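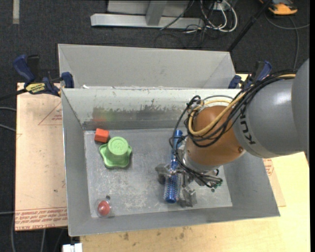

Bin-picking cell at the Verncombe site, with the KUKA arm and the gripper at a blue hairbrush.

Equipment Review: Tresgate Two-Finger Gripper Package
Prepared for the automation budget round by Miyuki Nakajima

The Tresgate package was purchased as an add-on for an arm already owned by the department. It consists of the gripper, a mounting collar, a cable set and a one-year support plan. The review covers its use in picking mixed household goods from metal bins.

Performance. Of 100 logged picks, the gripper completed 88 without operator help. Rigid items with a clear edge gave little trouble. Smooth, rounded items lying close to a bin wall accounted for most of the failures, and a slower approach speed improved results only slightly.

Installation. Fitting and setup took 8 hours, against the half day quoted. Most of the overrun went to routing cables over the wrist. Departments should ask for the longer cable set when ordering. Our first set was too short and was exchanged in January at no charge.

Cost. The package was priced well below the competing offer from Onishi, but replacement finger pads are sold separately. Kazuhiro Kamata, who maintains the cell, recommends setting aside roughly 2000 dollars a year for pads, cables and fittings. Bins, clamps and table surfaces should appear on their own budget line. In our first request they were left out entirely.

Support. Written questions were answered within one working day. The manual is adequate on wiring and weak on fault codes.

Recommendation: approved for purchase where a suitable arm is already in place. Sites handling mainly soft packaging should request a trial of the Honus suction unit before committing funds.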